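Vesley 952 Bleeding Control Station
Wall cabinet with kit for eight people
Sold by Busel Public Safety Supply

In stock. Ships in 12 business days.
Price with kit: $500
Cabinet only: call

Overview

After every attack on a crowd, our phone rings more. So does everybody else's in this trade, and a lot of gear gets sold in those weeks that ends up behind a locked office door. We sell the Vesley 952 and we think it is a decent cabinet. We do not think it makes a building safe, and we would be careful with any seller who tells you so.

It holds enough supplies for bystanders to start treating eight badly bleeding people before the ambulance crew gets in. That is the whole job.

What you get

Steel cabinet, white, with clear door
Eight sealed packs, each with a tourniquet, pressure bandage, packing gauze, gloves and marker
Door alarm, battery included
Wall anchors for concrete and solid brick
Printed instruction card, English and Spanish

About the claims

Vesley's brochure says an untrained person can use the packs "with confidence." We handed sealed packs to our own warehouse staff in June and watched. Most got the tourniquet on. Several put it on too loose to stop anything. Budget for a class, and repeat it every year.

The brochure also rates the door alarm for a range of 800 feet. Maybe in an empty parking lot. In our building, with two fire doors shut, it was hard to hear from the next hallway. Treat it as a reason for people nearby to look up – it will not call anyone, and it does not connect to your alarm panel.

The Kasomis cabinet costs less and looks much the same. Its tourniquets come from a maker we could not trace, so we stopped carrying it. The Katona is built better than the Vesley, but the key lock is standard and we see no sense in a key.

Upkeep

Gauze and bandages carry a use-by date. Check it when you check the extinguishers. Opened packs cannot be returned. 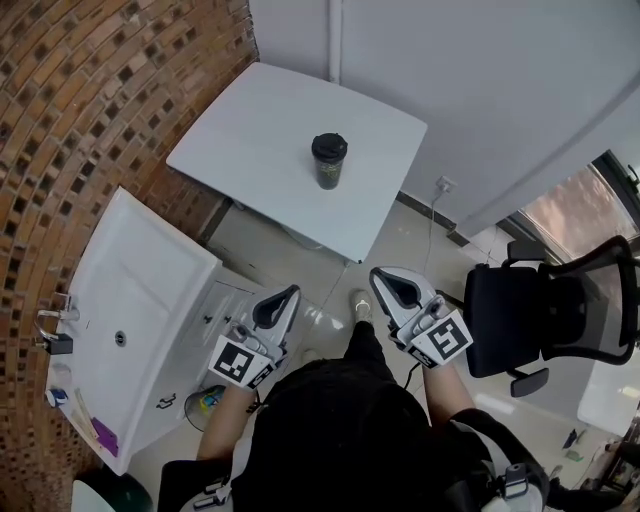
Placement matters more than the brand on the door. Put the cabinet where strangers to the building will pass it, at shoulder height, with nothing parked underneath. The anchors in the box are no good in open brickwork, with small gaps between the bricks like the wall behind this sink, and we would not hang steel over a basin anyway. The smooth white wall would be our pick if it is solid, well to the side of the thin pipe, and the table would have to come out of the corner so people could reach the door. Find out what is behind any wall before you drill. We do not offer installation.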